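Winter Is the Time to Plan Your Patio
From the Flurnov garden and outdoor living newsletter, 16 January 2025

I know, I know. The hose is coiled up in the garage and the cushions are in a tote somewhere behind the snow shovel. But I love January for one reason: I can stand at the kitchen window with a cup of coffee, look at a bare yard, and see exactly what's wrong with it. No leaves in the way, no flowers to flatter it. If you've been thinking about a new patio, go stand at your own window for ten minutes before you read any further!

Last year I did that and saw that our old slab was in the wrong place. It had been poured right up against the back door by whoever lived here before us, and it got sun from breakfast until noon and then nothing. We eat outside at six in the evening. The good light at six was way over by the fence, falling on a patch of tired grass and a birdbath. So that's where the new patio went, and we've used it more in one season than we used the old one in all the years before.

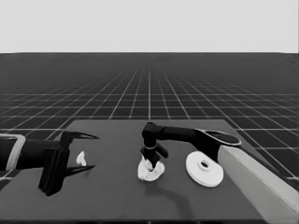 It did mean adding a path, and a path costs money, but a walk of a few steps makes the patio feel like somewhere you go. My kids call it "the island." I'd put one off by itself again in a heartbeat.

Elmarie Cele, who laid ours and has been a huge help with this newsletter, likes to start with the furniture and work outward. Put your table and chairs on the grass, pull the chairs back as if somebody is getting up from dinner, and lay a rope around the whole thing. Then walk around the outside of the chairs carrying a tray. You'll move the rope, I promise. I moved ours twice, and the second time was after it had been out there all weekend and I'd gotten used to stepping over it.

Leave the rope out for a few days if you can stand it. Look at it from upstairs. Look at it from the neighbor's side of the fence too (ask first), especially if you're planning anything with a roof or a screen.

Now, slope. A patio has to shed water, and it has to shed it away from the house. Elmarie sets hers to drop 2 percent, and on ours you can't feel it underfoot at all. What you can feel is the difference after a storm. The old slab held a puddle by the door that the dog drank out of. The new one drains into a gravel strip with some sedges planted along it, and the sedges are thrilled.
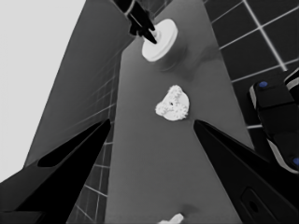
What ours cost

People always ask, so here it is. Materials came to $2971, and that covered the pavers, base gravel, sand, edging and delivery. Another $884 went to renting the plate compactor and having the old slab hauled off. We did a good bit of the digging ourselves, and I would pay somebody to do that part next time. We went through 80 bags of polymeric sand and gravel fines between the patio and the path, and I can tell you the car sat very low on the way home from Pillay.

The pavers are the Filetus line in the charcoal color. I went back and forth on that for weeks! Dark pavers hide dirt and pollen and look wonderful next to green, but they do get hot in full sun, so if your spot bakes all afternoon and you like to go barefoot, bring a sample home and set it out on a sunny day before you commit.
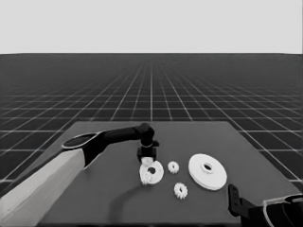

Pattern is the other big choice, and it's the fun one. Running bond is friendly and forgiving, herringbone is the strongest if you'll ever park on it, and then there's the plain square grid, which I used to think was boring and have completely come around to. Big dark squares with thin pale joints, like the floor in the picture, pull your eye straight out to the far end, and in a short yard that is a real gift. The catch is that a grid shows every wobble. String your lines both ways, check your corners often, and don't let a helpful relative "eyeball" a row while you're getting lunch.

Pale joints do take a little upkeep. I sweep ours and top up the sand in spring, and I pull the odd maple seedling while I'm down there.

Elmarie is giving a talk on base prep at the Gresex garden center in February, with a bucket of each kind of gravel to run your hands through. I've heard it before and I'm going again. If you have a sketch of your yard, even a bad one on the back of an envelope, bring it along and she'll look it over with you afterward.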